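Preparing a first-time candidate for a public debate
Speaker notes, Armelle Gaillard
August 21, 2025

Opening

Thank the hosts. Say who I am: I have prepared candidates for local debates in Geneck and Atodier, mostly for council seats and twice for mayor. I was a candidate once myself and lost. Tonight is about the local kind of debate, in a hall, with a moderator and a clock. Television is a different job and I don't do it.

Ask who in the room is standing next May. Hands up. Ask who is helping someone who is standing. Usually the second group is larger, and most of what follows is for them.

What a local debate does

People expect a debate to change votes. In a town the size of Geneck it changes very few on the night. The hall holds 400 and most of those who turn up have already chosen. They come to support a person, or to see the other one squirm.

The audience that matters is the one that hears about it afterwards. They hear from a neighbour, or read a paragraph in the local paper, or see a short clip. So prepare for the paragraph. Decide what you would like it to say and make sure you have said that thing, clearly, at least twice.

Tell the Atodier story here. Our candidate gave a good evening of answers on buses, drainage and the school roof. The report the next morning was one line about her getting the name of a street wrong. The other candidate had said very little all evening, but he had said the same thing four times, and that was the headline.

Pause for questions if there are any. Don't let this part run on.

Front-runners and challengers

The two need different preparation.

If you are ahead, the main risk is an error. Your answers should be short and a bit dull. You don't need to win every exchange. Let small attacks go by. A front-runner who replies to everything spends the evening talking about the other side's subjects.

If you are behind, a quiet evening is a lost evening. You need one moment where the difference between you is plain. Pick the subject beforehand. It should be something the other candidate has voted on or put in writing, so there can be no argument over whether they said it. Bring the paper with you. Don't wave it about, just have it.

If you don't know whether you are ahead or behind, which is normal in a ward with no polling, prepare as a challenger but leave out anything personal.

Mention expectations. Some teams spend the week before telling everyone how good the other candidate is at speaking. At national level there may be something in it. Locally it mostly confuses your own supporters. I would leave it alone.

The practice schedule

I ask for three full practice debates. Full means standing up, with a clock, with someone playing each opponent and someone playing the moderator. Sitting round a kitchen table talking about answers is useful, but it doesn't count as one of the three.

First practice: two weeks out. It will go badly. Let it. Write down the questions that caused trouble and nothing else.

Second practice: one week out. Go straight to the questions that caused trouble the first time. Keep the answers to the real time limit. In Geneck it is 40 seconds for a first reply and 20 for a rebuttal, and those are much shorter than people think. (Do the demonstration: ask someone in the front row to explain council tax bands in 40 seconds. Stop them when the time is up, even in the middle of a word.)

Third practice: two days out. This one should be easy. Don't bring in new material. If a helper arrives with a page of fresh statistics, take it away from them and thank them.

The day before, nothing. Candidates hate this. They want to go over it again. Send them out knocking on doors.

Who plays the opponent

Choose someone who has read the opponent's leaflets and can argue the case properly. The common mistake is to choose the funniest person on the team, who then does an impression. Everyone laughs and the candidate learns nothing.

The person playing the opponent should make the best version of the other side's argument. If the candidate has only ever heard the weak version, the strong one comes as a shock on stage. I have seen a man who had been on the council for years go completely silent when his opponent said something reasonable about parking charges.

Change the person between the second and third practice if you can. Candidates get used to a voice.

The binder

Everyone wants a binder. At the mayoral debate in the Lefèvre hall we had one with 20 tabs. It took two people most of a month. The candidate opened it once, looking for a pen.

Now I use cards. One subject to a card, three lines to a card:

First line: what you would do.
Second line: a fact that supports it, with where it comes from.
Third line: a place in the ward where people can see the problem.

The third line does most of the work. "The crossing by the baker's" is better than "road safety". People in the hall have stood at that crossing.

Check the rules on notes. Some moderators allow them, some allow blank paper only, and at Lefèvre they changed the rule on the afternoon. Practise without cards so it doesn't matter.

Handling attacks

There are a few kinds and they need separate treatment.

A true attack. You missed a vote, you changed your mind, you said something foolish. Admit it in one sentence and say what you think now. Don't explain for the whole 40 seconds. The longer the explanation, the worse it sounds.

A false attack. Say it is false, say what is correct, and stop. Do not repeat the accusation in your own words. The clip will have you saying it.

An attack on someone in your party whom you have never met. These come up at every level now. Say that you are standing for this ward and will answer for yourself, then go back to the question. You can do it once in an evening. The second time it sounds like hiding.

Interruptions. Look at the moderator, not at the person interrupting. Wait. If the moderator does nothing, finish your sentence at the same volume you started it.

On interruptions I usually get asked whether women candidates should do anything different. My answer is that they get interrupted more and get blamed more when they push back, so speak to the moderator before the debate and ask how it will be handled. Ask in front of the other candidates.

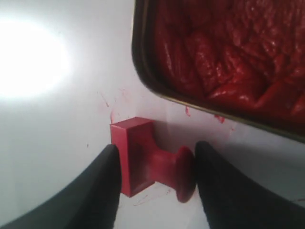

The same goes for timing. Find out who holds the clock, whether the candidates can see it, and what happens when it runs out. At one Atodier debate it was a bell, at another it was a woman holding up a sheet of yellow paper that you couldn't see from the left-hand lectern. Go and stand at the lectern before the doors open. Check the height of the microphone. If you are short, ask for a step and don't be shy about it.

Water with no ice. No new shoes. Phone left with someone else, switched off.

The Gramari line

People will ask about the Gramari line so deal with it here. For those who are not from the area: Gramari was the proposal to sell the old depot site. Our candidate had a prepared line on it that we were all rather proud of. It was clever and it got a laugh in every practice. On the night it came out in reply to a question from a man who had worked there, and it sounded cruel.

We should have cut it. The people in practice were all on our side and had heard all the background. Before you keep a joke, try it on someone who doesn't know the candidate and has reason to care about the subject.

Prepared lines are fine if they are plain. "I voted against it and I would again" is a prepared line.

Afterwards

Have one person ready to speak to the paper, and make sure it isn't the candidate's husband or wife. Give that person two points to make, the same two as the candidate made on stage.

Do not claim a win. Say it was a good discussion and name the subject you would like people to remember. If there was a mistake of fact, correct it that evening in writing, before somebody else does it for you.

Leave criticism of the candidate until the next day. They will ask for it in the car park. Tell them tomorrow, and keep to it. Then go through the trouble questions again, as the same ones will come up at doors until polling day.

Closing

Take questions. Likely ones: whether to refuse a debate (hardly ever, and only if the rules are not written down), whether to bring supporters (yes, but spread them out), and what to do when only one other candidate turns up (carry on, and don't mention the empty chair more than once).

Sample cards are on the table by the door, one set per campaign. Remind them to sign the sheet if they want the practice question list sent on. Hand back to the chair.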